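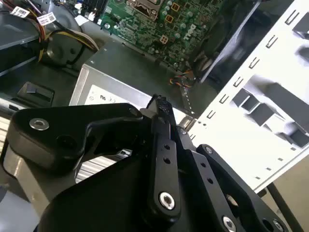
Green Dell board with the wiring beside it.

Desktop tower, black, Dell motherboard
Stock no. 3597
Sold by Clandura, Gough counter

Used desktop tower for parts or rebuild. The side panel is off for inspection and goes back on before shipping.

Inside the case:
Green Dell motherboard
Processor in socket
Black RAM module
Gray power supply with label
Expansion card
Metal drive cage with a blue latch, and a lower bay with blue release clips

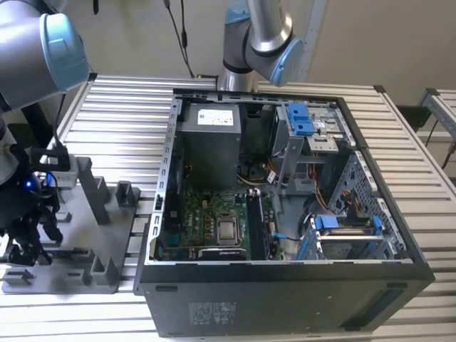 Tower on its side, power supply at upper left, drive cage at right.

No operating system, keyboard or monitor. Any drive we sell with a tower is listed on the invoice. The processor is sold without thermal paste, so have some on hand before you fit a cooler.

Returns are accepted within 21 days if the tower comes back with all its parts. Orders of 5 or more towers ship on a pallet. For pallet rates, ask for Corinne Holloway at the counter before 3 p.m.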